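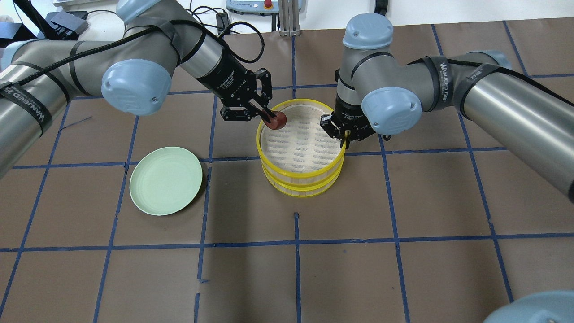
*Two arms working at a bamboo steamer basket on a tabletop marked out with blue tape.*

**Pinotum** is a method for teaching a pair of robot arms to share a single container, so that one arm can place or take out small objects while the other keeps to its own side of the rim. It was developed at the Seixas workshop by a small group led by Sérgio Carvalho, and it belongs to the wider family of imitation learning methods, in which a robot learns from recorded examples of a task being done well.

## Background

Two arms reaching into one basket is a harder problem than it sounds. Each arm may know its own job perfectly well and still bump the other, and a light container slides or tips with very little encouragement. Earlier work at Seixas, under the name Resex, dealt with this by having the arms take strict turns. It was safe enough, but it was slow, and people who watched it tended to remark on how much waiting went on.

## Method

Pinotum drops the strict turns and has both arms follow one shared plan, which is refreshed many times over the course of a task. The plan is learned from 400 demonstrations, each guided from start to finish by a human operator – a patient job, and one that Carvalho has often said deserves more credit than the software does.

The table is covered in brown paper and divided into squares with blue tape. Operators use the grid to vary where the basket and plate begin, so that the robot doesn't simply memorize one tidy layout. The learning software never receives the grid as coordinates; it has to work from the camera views and the positions of the joints.

A second part of the method, called Claveck, watches the space just above the rim. When it expects the two grippers to come too close, it asks the arm with the less urgent motion to slow down a little, and then lets it carry on.

## Results

In the group's main test, Pinotum completed 922 trials without a collision between the arms, in a series of 1,000. Of the remaining trials, 28 ended in a dropped object, and the rest were stopped after contact between the arms. Dropped objects were most common with small, rounded items, which leave a two-finger gripper very little to hold on to.

## Limitations

The method has been tried mainly with round, open containers, and it does less well with deep ones, where the walls hide the fingertips from the camera. Adding more demonstrations of the same kind brought only a modest gain. The group has since turned to recording a wider mix of baskets and bowls, a collection begun in September and still growing – slowly, as these things do.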